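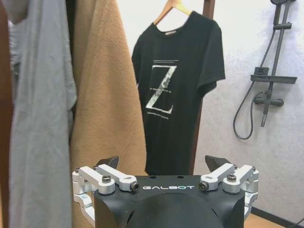
4.2 Cost of the room and its contents

The purchase plan for the Jatcombe site was drawn up in two parts, the first covering the robot and its grippers and the second covering everything the robot would be asked to work on or near. The second part received far less attention at the proposal stage. Household items were entered as a single line under consumables, on the understanding that they could be bought locally as the need arose. This proved difficult to manage. A black T-shirt with a white print on the chest, hung on a light wooden hanger, is a simple article to buy, yet for the purposes of the study it had to be specified by size and colour, and duplicates had to be held in store so that a worn garment could be replaced without a change to the task. From February the garments and hangers were given their own budget line, which stood at £1,030 for the year.

Fixed items were treated separately. The clothes rack and the shower fittings were bought once and charged to the room, together with the partition walls and the flooring. The Diltetti costing method, which the project had adopted for its other laboratories, places all such items under building works. We departed from it in this case, as the room was expected to be taken down and rebuilt at a second site, and building works cannot be moved between cost centres.
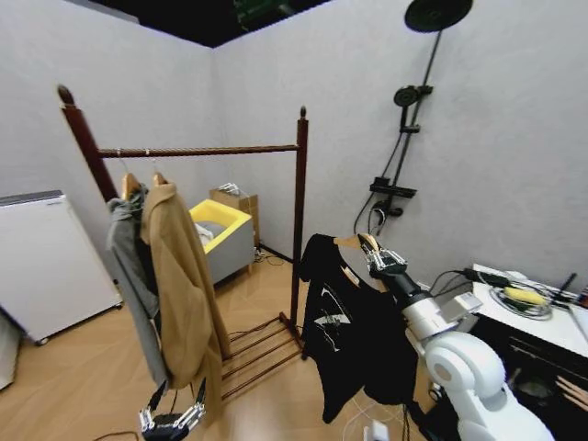
Kenna Swanson, reading an early draft of this section, objected that the departure made the two sites hard to compare. She would have preferred the fixtures to remain under building works, with a note of their resale value – "otherwise Jatcombe looks expensive for no reason that a funder can see". Her point was accepted in part. The totals reported here are therefore given both with and without fixtures, and the second figure is the one used when setting the plan against the earlier Marciniak rooms.

Staff positions were the next item to be costed. Each room was planned with one desk for an operator. The allowance for each desk was £2,078, covering furniture, a laptop and cabling, and did not include the operator's time. It was first proposed that one desk should serve two rooms, but this was dropped when the cable runs were measured. The cost of additional cable and of protecting it across a shared walkway would have taken up most of the saving.

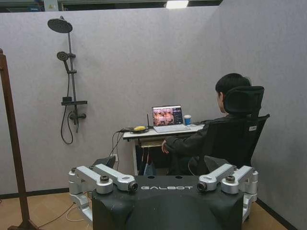
Figure 3. Operator position with laptop and chair, on the same floor as the robot.

Delivery times had a greater effect on the plan than prices did. Jomach, the supplier of the replacement parts, quoted 14 weeks for gripper fingers and 19 weeks for wrist cameras. Neither period could be shortened by payment. One spare of each was accordingly ordered with the first consignment, although the proposal had placed both in the second year. The order brought spending forward and required the written consent of the funder.

Hand tools were handled more simply. A screwdriver was included in the task list from the outset, and tools of this kind were bought in small sets under the general workshop budget.

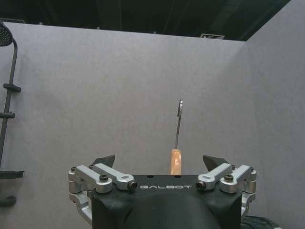
The workshop budget already carried a margin for loss and breakage, and no separate reserve was made. Where a tool was to be used by both staff and robot, two were bought and the second was marked for the robot's use only. The same rule was later applied to hangers. It has been kept in the plan for the second site, where the order for household items will be placed at the same time as the order for the robot.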